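Estrella Galindo was on the phone when I got there, mouthing "sorry, sorry, my mum" and pointing me at the good chair. So I took the good chair. I've been listening to this woman sing about the same man since I was doing night shifts at a grocery store, and I'd promised myself I would wait a decent amount of time before I brought him up.

I didn't need to! She hung up, sat down with her feet under her and said, "Okay, so you want to know if the second verse of Vasbridge is about İlker."

It is. It's about İlker Akbulut, who was the other half of Vustska, who played the guitar parts you've probably tried to learn, and who went out with Estrella for most of the life of the band and then for a bit longer after that (it's complicated, there's a fan timeline, I've contributed to it). Vasbridge is her first record without him. It came out in February, and if you've been anywhere near the comments you know that people have been going through it line by line looking for him.

"They find him everywhere," she said. "There's a line about a cold kettle and I got a message from a girl in Saskatoon explaining to me, very kindly, that the kettle was İlker. The kettle was a kettle. I was in the kitchen."

I asked how many of the songs are really his, then, and she counted on her fingers and got to five, and took one back, and then put it up again.

"Five. The one I took off is about my dad, but I started it the week we split, so it has him all over it. You can't wash that out. I wrote the whole chorus in his car, parked outside his brother's, with the heater going."

What I hadn't known is that he'd heard them all before we did. She sent them over in a batch, with no note. I said that sounded terrifying and she laughed so hard she had to put her tea down.

"It was a horrible thing to do to a person! He didn't answer for days. Then on the Tuesday he wrote back and all it said was that the bridge on the third one was too long. And he was right, it was far too long, so we cut it in half. That's how I knew we were going to be fine."

Fine is a funny word for it, if you remember the last Vustska tour. I was at the Barken for the final night, up in the balcony, 1000 people in the room and two people on stage who wouldn't look at each other. They did their big duet facing opposite walls. I cried, my sister cried, the fellow selling T-shirts was in bits. I told Estrella this and she pulled her sweater up over her nose.

"We'd had a fight about a sandwich," she said, through the wool. "I'm serious. Everyone thinks that show was this enormous farewell, and we were both starving and there'd been one sandwich left backstage, and he ate it. The breakup was months earlier. We'd been perfectly polite all the way across the Prairies."

She's generous about him, more than I expected, and I'll admit I pushed a little. Did she mind his own single, the one everybody decided was a reply? She said she didn't mind it and then she said she minded the snare. Did she think he'd been unfair to her in it? A long pause here, and she went and let the dog out, and came back.

"There's one line. I won't say which, because then it'll be the only line anyone hears. It's true, what he says in it. I just thought it was something I'd told him privately, and then it was on the radio while I was getting my hair cut. But I've done the same to him, I've done it for years. If you go out with a songwriter you're sort of signing up, aren't you? And if you're two songwriters you get it from both ends."

Tekle Fikre produced the record, and he's the one who talked her out of the big string sound she'd come in wanting. I rang him afterwards because I was curious about it. He was driving, so this is slightly chopped up. "She had the songs dressed for a wedding," he said. "I kept asking her to sing it like she was leaving a voicemail. The vocal on the title track is the guide vocal, the first one. She hated that. She'd come in every morning and ask if we could do it again and I'd say sure, after lunch." They never did it again.

Tudor Munteanu is on drums, as he was for the last two Vustska albums, and I wondered whether that had been awkward, him being close to both of them. Estrella made a face. "Tudor's the child of divorce in this story. He does alternate Christmases." He plays on İlker's single as well, so the snare she doesn't like is his. She's told him so. He reckons it's the best thing he's ever done.

We talked for a while about the fans, and she picked her words more carefully there. She loves them, and she'd like a few of them to stop writing to İlker's new girlfriend. She asked me to put that in, so I'm putting it in: please stop. "She's lovely, she didn't do anything, she sent me a card when the record came out. Nobody gets to be rude to her on my behalf."

I also asked about "Hajji", the quiet one that closes the album, which I'd had down as the saddest breakup song on there. Wrong again! It's named for a neighbour from when she was a kid, Hatem Zaki, who everyone on the street called Hajji and who lent her the first guitar she ever played. She's still got it. He's heard the song and his only question was when he was getting the guitar back.
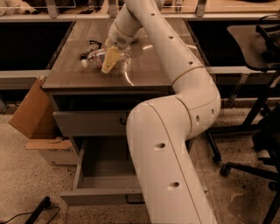
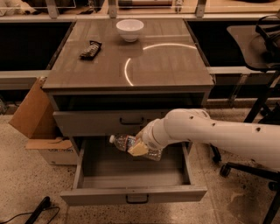
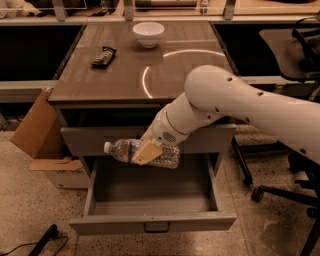
The thing I most wanted to get to was what's left over, because there's always something left over with Estrella. She records ideas on her phone at all hours, and when she finally went through them for Vasbridge she had 237 voice memos, most of them mumbling. Tekle made her write the decent ones out by hand. The pages went into her desk at home, and she says you should think of something like the little wooden desk in the last picture, with its drawer pulled open, only with so much paper crammed in that hers won't shut anymore. She let me read one page. I'm not allowed to quote it, but it's a duet, it has two columns, and the second column isn't in her handwriting.

I looked at her, and she looked at the dog.

"It's old," she said. Then, "It's not that old."

I tried every way I know of asking a person the same question. Are they writing again? They've "had a coffee". Is it Vustska? The name's still half his, she says, and they'd both have to want it. Would they go on stage together? She said she'd do the Barken again tomorrow if someone guaranteed the catering. And are they, you know (I did a thing with my eyebrows, I'm not proud of it), are they anything?

"No! God, no. He's happy. I'm happy. I like him so much more now that I don't have to find his keys." She thought about it for a second. "I'll probably always write about him a bit. He's got a good name for it, lots of vowels. And he knows what I mean when I leave something out, so I can leave out more. I haven't got that with anyone else yet."

She starts her own tour next month, smaller rooms, with Tudor and a bass player she's still being secretive about. The duets are staying in the set, and she'll sing both halves herself, which she's been practising in the car. She did me a verse of one at the front door while I was putting my boots on, swapping voices line by line, his part down low and a bit rude. The dog joined in, and then her mum rang again.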